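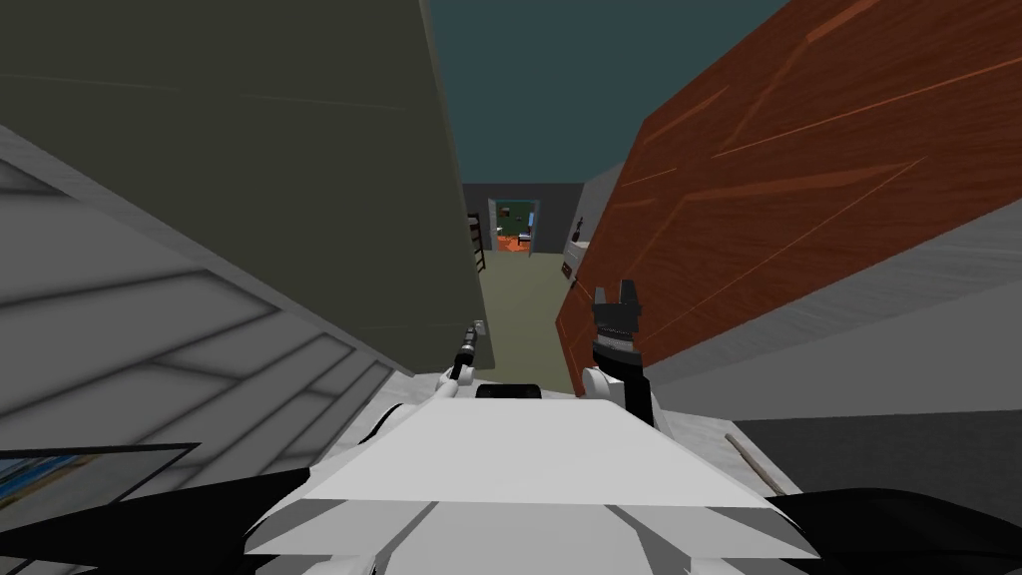
Un paso estrecho entre dos superficies altas.

Consejos > Interiores > Pasillos > Preguntas frecuentes

Inicio Proyectos Taller Consejos Contacto

Preguntas frecuentes sobre pasillos

En Lacerda nos encantan los pasillos. Lo decimos en la primera visita y la gente nos mira raro, porque casi siempre nos han llamado por la cocina o por el salón y el pasillo viene de regalo. Pero es la pieza de la casa que más veces se cruza al día, y con muy poco dinero cambia muchísimo. Hemos ido juntando en esta página las dudas que más nos llegan por correo y en el taller. Si falta la tuya, escríbenos y la añadimos.

¿De qué color pinto un pasillo sin ventanas?

Del que te guste, ¡de verdad! Lo del blanco obligatorio viene de que el blanco refleja mucha luz, pero si no hay luz que reflejar acaba siendo un gris un poco triste. En pasillos interiores nos funcionan de maravilla los tonos con cuerpo: verdes oliva, terracotas, azules petróleo. El mío es color berenjena y no lo cambiaría por nada. Haz una prueba en una cartulina grande, cuélgala en el punto más oscuro y mírala por la mañana y por la noche con las lámparas encendidas. Déjala puesta una semana antes de comprar el bote grande.

¿Y el techo?

Si es alto y el pasillo estrecho, prueba a pintarlo más oscuro que las paredes, o del mismo color bajando hasta la altura de las puertas. El espacio se recoge y deja de parecer un hueco de ascensor. Si es bajo, claro y mate, y las molduras también.

¿Puedo poner papel pintado si la pared tiene gotelé?

Directamente encima, mejor no. Se marca todo y las juntas se levantan. Hay que alisar primero o forrar con un revestimiento grueso de fibra que tape el relieve. Lo segundo ensucia mucho menos y en un pasillo se nota poco la diferencia. En una casa habitada casi siempre lo recomendamos.

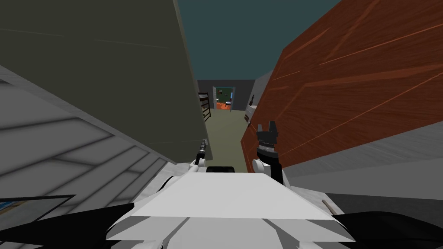 Panel oscuro a un lado, veta rojiza al otro y, al fondo, la puerta hacia una habitación verde con el suelo naranja.

¿Queda bien que cada pared sea distinta?

¡Muy bien! Es uno de nuestros recursos favoritos. Una pared lisa y otra con textura o con madera, enfrentadas, hacen que el recorrido tenga un lado tranquilo y un lado con gracia. Lo único que pedimos es elegir con cuidado cuál es cuál: la pared con más puertas suele agradecer el acabado liso, porque ya tiene bastante con los marcos, y la pared larga y sin cortes es la que puede lucirse.

Parveen Barua, que lleva los proyectos de color en el estudio, añade un consejo que me parece estupendo: mirar desde el pasillo hacia las habitaciones con todas las puertas abiertas. Lo que se ve al otro lado también forma parte del pasillo, y a veces el color que falta ya está ahí.

¿Qué ancho tiene que quedar libre si pongo un mueble?

Antes de comprar nada, mide el paso en el punto más estrecho, con las puertas abiertas y contando radiadores, rodapiés y tiradores. Luego corta un cartón con la planta del mueble, pégalo al suelo y vive con él unos días. Pasa con la compra, con la cesta de la ropa, con un niño en brazos si lo hay. Parece una tontería y ha evitado más devoluciones que cualquier plano. Si en casa alguien usa silla de ruedas o andador, consúltanos antes, porque ahí manda el giro y no solo el ancho recto.

El pasillo de nuestra muestra del taller mide 122 cm de pared a pared y en él cabe sin agobios la serie Ostier, nuestro zapatero de poco fondo. Puedes venir a probarlo con zapatos y todo.

¿La madera en la pared aguanta los golpes?

Aguanta más que la pintura, y cuando se marca suele disimularlo mejor. Con la chapa hay que tener cuidado en los cantos y en las esquinas, que es donde pegan las bolsas y las mochilas. Ryszard Urbańczyk, nuestro carpintero, remata las esquinas con un listón macizo que se puede cambiar suelto – una idea sencillísima que le hemos copiado en todas las obras desde entonces. Pídelo aunque el panel lo monte otra persona.

¿Cómo elijo el sentido de la veta?

En vertical sube la vista y en horizontal alarga el recorrido. En un pasillo ya largo, la horizontal puede ser demasiado. Pide una muestra grande y gírala contra la pared; con la muestra de llavero no se ve nada. Y mira varias planchas del mismo lote, que en las maderas rojizas el tono cambia bastante de una a otra.

¿Cómo ilumino un pasillo largo?

Con varios puntos pequeños antes que con uno grande en el centro. En uno de 9 metros que terminamos en noviembre pusimos apliques en una sola pared, alternados con las puertas, y una luz algo más intensa al final. Ese final iluminado tira de ti, dan ganas de llegar. Y pon interruptor en los dos extremos. ¡Siempre! Si no quieres abrir rozas, hay pulsadores inalámbricos que se pegan y ya está.

Para la temperatura, luz cálida, y la misma en todas las bombillas. Las mezclas en un sitio tan estrecho cantan muchísimo.
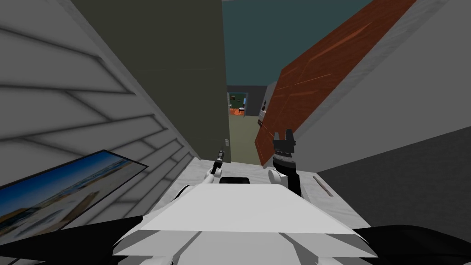 Sobre los detectores de movimiento nos preguntáis mucho. A mí me gustan de noche, con poca intensidad y colocados cerca del rodapié. De día pueden resultar pesados, así que busca uno que se pueda desactivar o que tenga sensor crepuscular. Si tenéis gato, preparaos para ajustar el ángulo unas cuantas veces.

¿A qué altura cuelgo los cuadros?

El centro del cuadro a la altura de los ojos, y en un pasillo puedes bajarlo un poco porque se mira de cerca y de pasada. Evita los marcos muy salientes en la zona donde se cruza la gente. Las series quedan preciosas: siete láminas pequeñas con el mismo marco y la misma separación hacen más efecto que una grande que no te puedes alejar para mirar. Si os gusta cambiar a menudo, un riel de techo y listo.

¿Alfombra sí o alfombra no?

¡Sí! Quita eco, abriga y protege el suelo. Que sea de pelo corto, con base antideslizante debajo y con un margen de suelo visto a cada lado. Comprueba que las puertas que abren hacia el pasillo no la arrastren.

El pasillo huele a cerrado, ¿qué hago?

Suele faltarle corriente de aire. Prueba a dejar abiertas las puertas de los dos extremos mientras ventilas. En pisos muy interiores hemos instalado la rejilla Fatovent sobre el dintel, que deja circular el aire con la puerta cerrada. Si además del olor hay manchas en la pared, para ahí y busca la humedad antes de pintar.

¿Hacéis solo pasillos?

Nos encantaría, pero no, hacemos viviendas completas. Aun así aceptamos encargos de pasillo suelto. La primera visita dura 2 horas y salimos de ella con medidas, fotos y una propuesta de colores a mano alzada. Los tableros nos los sirve Brivusau, y las muestras te las puedes llevar a casa prestadas.

Contacto: formulario web o en el taller, por las mañanas | © Estudio Lacerda | Volver arriba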